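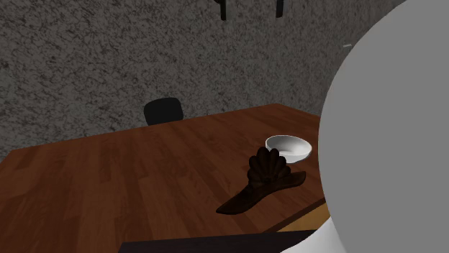 I caught Deepika Nadar a couple of hours after she came off the water at Skella, still in her booties and eating rice out of the pot. She'd just done the island crossing on a 14-foot board, in a crosswind, and I wanted to hear all of it. We talked for ages (my fault, I kept asking about fins!). Picture a long wooden table up against a speckled gray wall, that sort of place, and us going on about paddle cadence.

"The first 10k I felt terrible," she told me. "I went out with Thanasis Economou's group and they were flying. I thought, okay, I'm an idiot, let them go."

So she let them go, and then the wind swung around past the lighthouse and she started picking people off. I asked how many strokes she was taking on one side. "Maybe 20? At one point I paddled only on the left for so long my hand went numb."
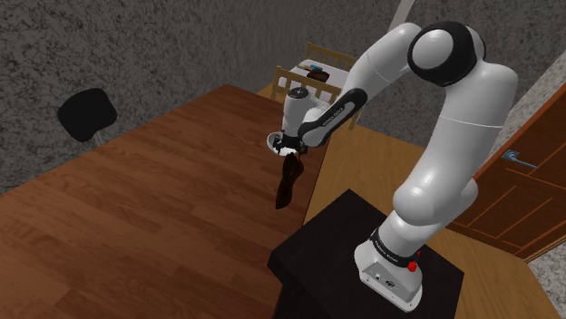 The arm on its black pedestal, with something dark brown in its grip.

Her board is a Vurnden she bought secondhand in January, and she loves it in chop but says it's a pig on flat water. She had race number 397 and still has most of it inked on her calf.

I asked what's next and she groaned. Kalliopi Tsakiris wants her for the relay at Karagiannis, 80 kilometers between four paddlers. "I said yes before I looked at the map," she said. "Now I have to find a longer leash and somebody to drive the van."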